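Two-Arm Manipulation Project: Frequently Asked Questions

Skokevska Technical College, Department of Applied Engineering
Last revised: Wednesday, May 13, 2020

The answers below are intended for students who wish to apply for the Two-Arm Manipulation Project, for those already enrolled, and for parents and guardians. Applicants should read the page in full before writing to the department.

General

What is the Two-Arm Manipulation Project?
It is a supervised student project, open to second-year and third-year students, in which small teams teach a pair of robot arms to carry out tabletop tasks. Each team works on one task from the first trial to the final report. The project carries credit towards the practical part of the diploma.

Is this the same as the Robotics Club?
No. The Robotics Club meets in the evening, carries no credit and is open to all years. Members of the club may apply to the project, but membership gives no advantage in selection.

Who is responsible for the project?
The project leader is Remedios Umali. Questions about marks, attendance and extensions should be addressed to her. Questions about room access should be sent to the department office.

Where does the work take place?
All practical work takes place in the Rikgate Building, on the ground floor. Teams may not move a workstation or any part of it to another room.

Applying

When do applications open?
Applications open in October and remain open for 30 days. Forms are available from the department office. Late forms are placed on a waiting list and considered only if a team has a vacancy.

Do I need to know how to program?
Applicants should be able to read and change a short program written by another person. Students who have completed the first-year computing module meet this requirement. No earlier experience with robots is expected.

May I apply together with a friend?
Yes. Two applicants may name each other on the form. The department will try to place them in the same team but cannot promise to do so. Larger groups are not accepted.

Is there a fee?
There is no fee. Students are asked to sign for their access card and will be charged for a replacement if it is lost.

Tasks and equipment

Which tasks are offered?
The current tasks are as follows.

Drakos: sorting building bricks by colour into trays.
Zondton: placing mobile phones into stands, and taking them out again.

A team may propose a task of its own after completing one of these. Proposals should be no longer than 2 pages and should state how success will be judged.

What counts as a successful attempt in the Zondton task?
The phone must be resting in the stand named at the start of the attempt, and both grippers must have let go of it. A phone that falls over before the arms have returned to their starting position is recorded as a failure. A phone placed in the wrong stand is also recorded as a failure, even if it is stable.

How many attempts must a team record?
Each team records 100 attempts for its final report. Failed attempts are to be included. A report that leaves out failures will be returned without a mark, and the team will have one opportunity to submit it again.

May we use our own phones?
No. Only the phones issued with the task may be placed inside a workstation. Personal phones should be kept in bags or lockers during the session.

May we change the arrangement of objects between attempts?
Yes, and teams are encouraged to do so. A task that works only with the objects in one fixed arrangement will not receive the higher marks. The starting arrangement of each attempt should be entered in the log before the arms are switched on.

May we change the lining of the enclosure or the mat?
Only with permission. Attempts made with different linings must be reported separately, as a change of background can affect the results.

Safety and conduct

What training is required?
Every student attends the safety session before using a workstation. Students who miss it must wait for the next one and may take part in written work only until then.

May I reach into the enclosure while the arms are powered?
No. Power to both arms must be switched off first, including when an object has fallen and appears to be within easy reach. A second breach of this rule leads to removal from the project.

What should I do if a cable or a screw comes loose?
Stop the attempt, switch off the power and report the fault to the supervisor on duty. Students should not carry out repairs unless they have been asked to do so. The attempt should be entered in the log as abandoned, with a short note of the cause.

May visitors attend?
Visitors may attend the open afternoon at the end of the project. At other times they must be approved in advance by the project leader.

Assessment

How is the project marked?
Marks are given for the log, the final report and a short talk. The log is marked individually. The report and the talk are marked for the team as a whole.

Will a low success rate reduce our mark?
Not in itself. The report is marked on how clearly the team describes its method and how carefully it examines what went wrong.

What happens if a team member leaves?
The remaining members should inform the project leader in writing within the same week. The number of attempts required may then be reduced.

Whom should I contact if my question is not answered here?
Please write to the department office or telephone extension 742 during office hours. Applicants should give their full name and year of study.

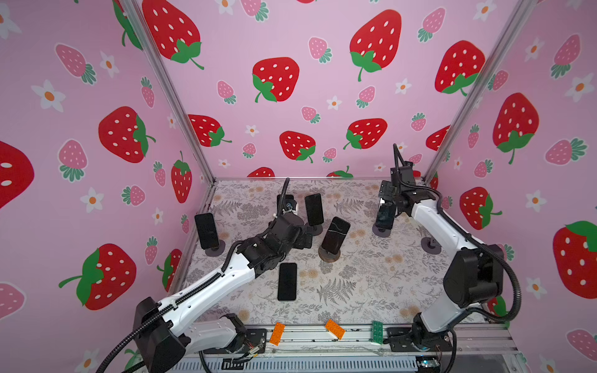 Enrolled students should also give the name of their team and task, so that the enquiry can be passed to the correct supervisor. Questions about a mark already awarded must be made in writing and cannot be discussed by telephone.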